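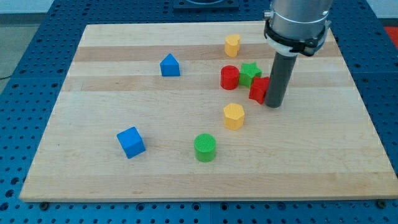

Small colored blocks on a maple board.

The case for the long layover

Most advice on booking rail trips treats connection time as waste. The search tools agree. Enter two cities, and the results are sorted by total travel time, with the shortest at the top and a default transfer of whatever the timetable will legally allow. I think this default is wrong for anyone traveling for pleasure, and I think the cost of it can be worked out with a pencil.

Take the trip I know best, from Joltau to Bråten with a change at Zovetska. The fast option allows nine minutes at Zovetska. The slow one leaves Joltau on the same train, skips the tight connection, and departs Zovetska 121 minutes later. On paper the slow option loses two hours, less the nine minutes you would have spent on the platform anyway.

The paper figure assumes the first train is on time. I have made the trip often enough to keep a log, and the log has 55 entries. In 14 of them the first train came in late enough to break the nine-minute connection. When that happens on the fast ticket, you wait for the next train to Bråten, the same one the slow ticket uses. You have then paid the two hours without planning for them. You also spend the time differently. A person who has missed a train stands near the departure board with a bag on one shoulder. A person with a two-hour layover puts the bag in a locker and goes to lunch.

The log doesn't show that the slow ticket is faster. On average it is slower, and I won't pretend otherwise. If you are going to a funeral or a job interview, work out how late you can afford to be and book an earlier train altogether. My argument concerns the vacation traveler, whose arrival time matters to no one but the hotel desk.

For that traveler the number to look at is spread. The fast ticket gets you to Bråten either at 2:40 in the afternoon or at 4:31. The slow ticket gets you there at 4:31. Dinner plans, check-in and the last bus up to the lake can all be set against one number instead of two. Anyone who has built a five-leg trip out of tight connections knows how the uncertainty stacks. Each leg may be fairly safe on its own, and the chain as a whole still fails about as often as it holds.

There is also the fare. Operators price the fast combination higher, and on this route the gap is wide enough to pay for the lunch and the locker. A through ticket usually carries some protection if the first train is late, and that is worth having. Read the conditions, though. Two separate tickets bought in one session are still two separate tickets, and the second seller owes you nothing. I have seen this confused more than once at the service counter, always by someone who had never been shown the difference at checkout.

The usual objection is that two hours in a transfer town is dead time. In some places it is. Mellov, farther down the line, has a station well outside town, one vending machine and a shelter open on two sides, and I would take the nine minutes there and accept the risk. Zovetska has a covered market, a river path and a decent soup counter, all within a ten-minute walk. The quality of the layover depends on the station, and the search tools hold no information on it at all. They know the platform number. They don't know whether there is a bench.

This is fixable. A planner could let the user set a minimum transfer time, and a few do, though the setting tends to sit three menus down and reset itself after each search. It could also show the history of each connection - made or missed - over the past season. Operators collect arrival times already. A traveler offered "nine minutes, missed one time in four" would make a different choice from one offered "nine minutes."

Until then the work has to be done by hand. Look up the departure after the one you are offered, and the one after that. If the next train is 20 minutes later, take the tight connection and stop worrying. If it is two hours later, check what lies within walking distance of the station before you pay. On my route I book the 121 minutes every time now, and I order the bean soup.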